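# Speaker notes – "The pick planner that learned to wait"

4th June, lab meetup talk, 30 minutes including questions. Slides are on the shared drive under my name (Su-chen). 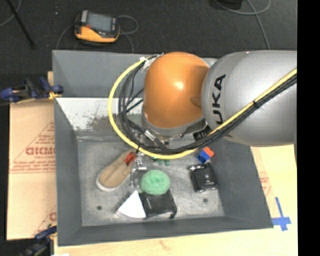

**Opening (keep it short, I always run over)**

Thank everybody for coming, and thank Kelechi for the invitation. Say who I am: I look after the planning side of Ornine, the software that decides which item in the bin to go for next, and how to come at it. I don't do the grippers and I don't do the cameras, so please be gentle with me if you ask about either of those!

Ask for a show of hands – who has written a motion planner, who has used somebody else's and sworn at it? (Wait for the laugh. If there isn't one, move along.)

**Slide 2: what the old loop did**

The first version of Ornine was a plain chain. Take a depth image, segment it, score the grasp candidates, take the best one, plan a path, run it. Every stage trusted the one in front of it completely. I was rather proud of that code, because you could read it top to bottom over one cup of coffee, and I still miss it a little.

The trouble was with shiny and see-through things. The depth image has holes where those items are, the segmenter fills the holes with whatever is next door, and suddenly your grasp score belongs to an object that is half shoe and half nothing at all. The planner has no way of knowing. It gets a pose and a number, and it goes.

Tell the story about the March logs. Jiahui pulled 3543 attempts out of storage and sorted them by the score the planner had been given, and the failures were sitting right up there among the high scores. We had all assumed they'd be down at the bottom. I remember us looking at that plot for a long while and then going to lunch.

**Slide 3: passing the doubt along**

So the main change is that the perception stage now hands over a spread of poses. We use 8 samples per candidate. The planner checks the approach against all of them, and a candidate only goes to the front of the queue if the gripper would clear the neighbors in every sample.

Go slowly here. Point at the diagram, left side first. Last time I gave this talk I rushed it and Nikola had to ask me to go back two slides, which was fair.

Things worth saying out loud:

- the samples come from the segmentation mask and the depth noise together
- the collision checks run in parallel, so the time cost is smaller than you'd fear
- if no candidate passes, the arm stays put and we ask for another image

That last one is where the title comes from.

**Slide 4: the cable problem**

I want to spend proper time on this, even though it isn't glamorous. The cables on the outside of our arm loop around the joint, and the planner's collision model had the arm as bare, tidy geometry. A path could look perfectly clean in the viewer and still drag a cable along the bin wall on the real machine.

Kobina's fix was to wrap the loop in a fat capsule shape and attach it to the wrist model. It's crude, and it throws away some good reaches into the corners. We also added a cost for wrist rotation, so the planner would sooner take a slightly longer path than wind itself up. If somebody asks why we don't simulate the cable properly: we tried, it was slow, and I'd love to hear from anybody who has made it fast enough.

**Slide 5: tooling (my favorite slide, don't get carried away)**

Dreltalel is our replay tool. You give it a log and it steps through every decision the planner made, with the rejected candidates drawn in beside the chosen one. Each rejection carries a reason code – collision, joint limit, low agreement between samples, and so on.

Mention the timeout: planning is capped at 300 milliseconds per candidate, and Dreltalel marks the ones that hit the cap in a different color. We found two silly bugs that way in the first week, both mine.

If the demo machine is behaving, open the saved log and step through the first few picks. If it isn't, skip to the recording and don't apologize for five minutes like I did at Famow.

**Slide 6: still open**

Mixed bins with soft and hard items touching. Deciding when to stop asking for new images and nudge something instead. Jiahui has a branch for the nudging, and she's happy to talk about it over coffee, so send people her way.

**Questions**

Repeat each question into the microphone. Leave slide 3 up while people are asking, and remember to hand the clicker back to Kelechi.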